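설거지 당번표가 사라진 탕비실

우리 회사 탕비실에는 9년 동안 설거지 당번표가 붙어 있었다. 지키는 사람은 늘 지켰고 안 지키는 사람은 늘 외근 중이었다. 그 표를 1월에 뗐다. Cumton 건물 2층 주방에 로봇이 들어와 식기세척기를 맡게 됐기 때문이다. 프로젝트 이름은 Jarkex인데, 무슨 뜻인지 물어봤더니 다들 서로를 쳐다봤다.
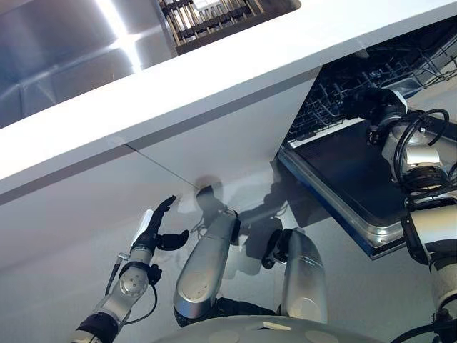

Phúc Văn은 이 글 초고를 읽고 당번표가 없어진 건 좋은데 월요병 핑계로 싱크대 앞에서 수다 떨던 시간까지 같이 없어졌다고 했다. 맞는 말이라 고치지 않고 그대로 싣는다. 나도 옆 팀 소식은 거의 다 고무장갑 낀 채로 들었다.

대신 새로운 일이 생겼다. 그릇에 음식을 남기지 말 것, 포크를 컵에 꽂아 두지 말 것, 로봇이 일할 때는 뒤로 지나다니지 말 것. 사람한테 부탁할 때는 아무도 안 듣던 이야기인데 기계를 위해서라니까 다들 고분고분하다. 자존심이 좀 상한다. 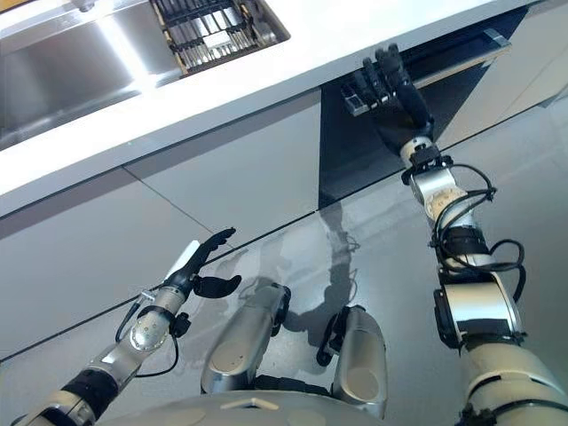 그래서 일이 줄었나

줄긴 줄었다. 그런데 접시 425장을 같은 모양으로 새로 샀고, 제각각이던 머그컵은 집으로 돌려보냈다. 내 컵은 손잡이가 이상하다는 이유로 제일 먼저 탈락했다. 입사 선물로 받은 Sutden 컵이었는데.

속도 이야기도 해야겠다. 접시 한 장을 기울여 들고 있는 걸 보고 있으면 내가 숨을 참게 된다. 성질 급한 사람은 점심시간에 주방에 오지 않는 게 좋다. 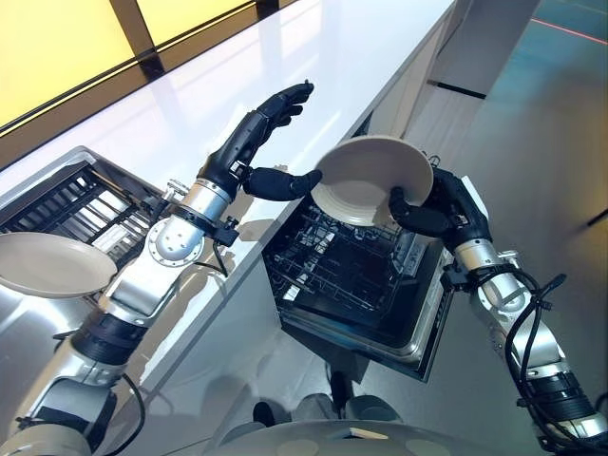
Mavromatis 총무지원팀

소속을 밝혔으니 변명도 조금 하자면, 도입 품의서를 쓴 사람이 나다. 효과란에 '한 달 대략 300분 절감'이라고 적었다. 그 300분으로 뭘 할 거냐는 질문은 다행히 안 들어왔다. 지금까지는 로봇 사용 안내문을 고치는 데 썼다.

Aliki Ververidis는 주방 담당에서 '주방 자동화 운영 담당'이 됐다. 월급은 그대로고 명함 글씨만 작아졌다. 그래도 허리는 덜 아프다고 하고, 접시를 어느 칸에 어떻게 놓아야 하는지는 여전히 그에게 물어봐야 한다. 회의에 불려 가는 횟수도 늘었다.
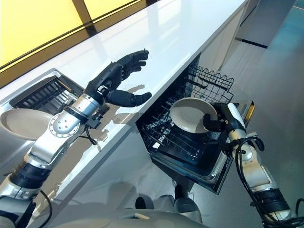

회의에서는 저녁 시간에도 돌리자는 말이 나왔다. 야근하는 사람이 먹은 그릇까지 치우자는 건데, 야근을 줄이자는 안건은 없었다. 나는 회의록에 '검토'라고 썼고, 당번표는 버리기 아까워서 서랍에 넣어 두었다. 압정 자국은 아직 벽에 남아 있다.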